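LONDVILLE, 21 October 2019

# Oditz Opens Packaged Snack and Bakery Sorting Service at Herkgate Site

**Individually wrapped imported goods now handled by the piece for small grocers**

Oditz, a contract packer of shelf-stable foods, has opened a mixed-assortment line at its Herkgate site in Londville. The line handles individually wrapped pastries, bagged breads, sachets and snack bags, and combines them into assortments for independent grocers, office pantries and mail-order sellers. It is the company's first service for goods sold by the single piece. Until now Oditz has accepted sealed cases only.

The service covers receiving, label check, sorting by pack type, assembly and outer boxing. Goods are not opened, rewrapped or portioned at any stage. Each piece leaves the site in the wrapper in which it arrived.

## Scope of service

The Herkgate line accepts four classes of goods:

- Pillow-wrapped pastries and cakes, single piece
- Bagged breads and rolls, including bags with twisted ends
- Flat packets and sachets with serrated or crimped seals
- Snack bags up to 300 grams

Chilled and frozen goods are excluded, as are glass jars and cans. Products with less than 30 days of remaining shelf life at the time of receipt are returned to the sender unless a shorter period has been agreed in writing.

Minimum order size is 800 pieces per assortment. The line is rated at 1,000 assembled boxes per shift. Clients may specify the contents of a box by product or by class. Where a class is specified, Oditz selects from the client's stock by date code, oldest first.

## Handling of soft and brittle items

Assortments that combine baked goods with flat packets present a recurring problem. Filled pastries and soft breads deform under load, and fried or baked snacks break. Case packing avoids the issue because all units in a case are alike and are supported by their neighbors. A mixed box has no such support.

Oditz places flat packets first, as a base layer. Pastries and breads are laid over them in a single layer. Snack bags go in last, upright along the side of the box where the box height allows. No item is placed on top of a filled pastry. Paper fill is used only at the corners.

"Most of the damage we measured in trials came from two causes, which were overfilled boxes and pastries placed under something heavier," said Leif Eide, operations manager at Oditz. "We changed the fill order before we changed the box. The box is still the standard size, and clients do not have to requalify their shipping cartons."

## Label check

A large share of the goods handled at Herkgate carry labels printed mainly in Chinese. Product names may be set lengthwise along the wrapper or at a slant, and barcodes are often on the reverse or close to a seal. Wrinkled film and glare make some codes difficult to scan on the first pass.

Each product is therefore registered once, on receipt of the first delivery, with its name in the original script, an English working name, the pack class and the location of the code. A pastry marked 肉松饼, for instance, is entered under that name with the working name "meat floss pastry." Staff on the line sort by the registered entry and refer to the original script when two products have similar packaging.

Ingredient and allergen declarations remain the responsibility of the importer. Oditz verifies that the declaration is present and legible on the outer box. It does not translate declarations or issue them on behalf of clients. Boxes without a declaration are held at the site.

"Working names drift if you let people make them up as they go," said Sølve Tveit, who is responsible for product registration at the company. "The wrapper has a name on it already. We keep that one as the reference, and the English name is there for the pick list."

## First client

The first client on the line is Torres, a distributor supplying pantry boxes to offices and small shops. Its standard assortment contains wrapped pastries, bread, a savory snack bag and flat packets. Torres placed trial orders with Oditz in March and has since moved its regular assortment to Herkgate. A second Torres assortment, without meat products, is being prepared on the same terms.

## Availability and terms

The service is open to new clients from the date of this release. Orders are accepted on weekdays. Inbound goods must be delivered on pallets or in closed cartons marked with the client reference and the number of pieces per product. Loose deliveries are not accepted at the dock.

Pricing is per assembled box and depends on the number of pieces and the number of classes in the assortment. Product registration is charged once per product. Storage is included for 30 days from receipt and is invoiced by pallet position after that. Price sheets and the current packing specification are available from the Herkgate office on request.

## About Oditz

Oditz packs and stores shelf-stable foods for importers, distributors and retailers. The company's services include case packing, relabeling of outer cartons, palletizing and mixed-assortment packing. Its packing site is located at Herkgate, Londville.

Media and client inquiries: Leif Eide, Operations Manager, Oditz, Herkgate, Londville
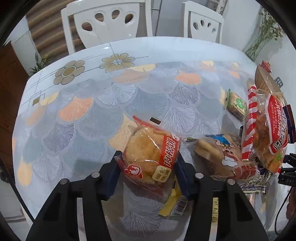
Individually wrapped pastry (肉松饼) with bagged bread, packets and a snack bag.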